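Kids' toy channels worth watching?

trirutetti wrote:
My niece is hooked on Pretia, the unboxing show with the puppet host, and now so am I! They hit 200 episodes in June and the songs are still great (the bath song, oh my goodness). Who else is watching?

Leonie Tuhiwai wrote:
We love it too! But I'd put Bevent ahead. Real stories, and the toys are just props.

bautista_dad wrote:
Disagree, Leonie. Bevent got preachy after they changed hosts. Episode 184 was one long speech about sharing. My two walked out.

Leonie Tuhiwai wrote:
Ha, mine asked to see 184 again! Depends on the kid, I guess.

Alby Wihongi wrote: 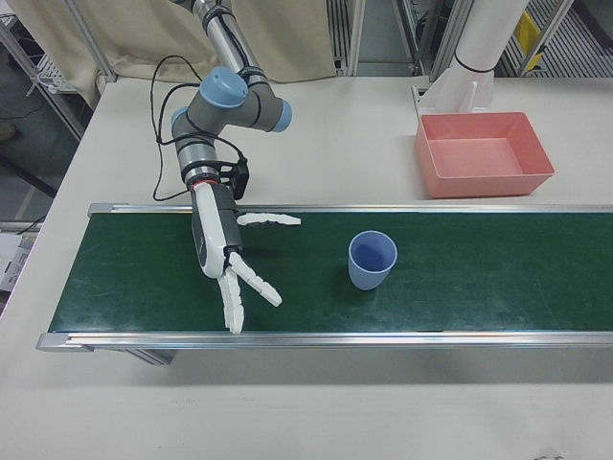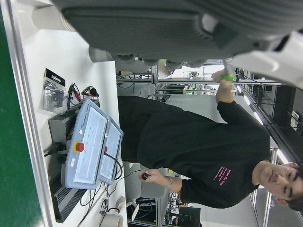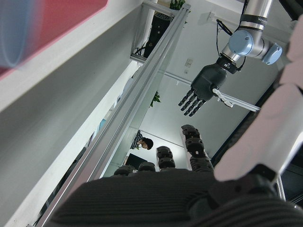

trirutetti wrote:
Does Pretia have a version without the ads for grandparents who don't pay for anything?

Alby Wihongi wrote:
The library app carries the first 2 seasons free and with no ads, you only need a card number. Start with the train one, it's so good!

bautista_dad wrote:
Okay, trying the train one tonight. Still not going back to Bevent though.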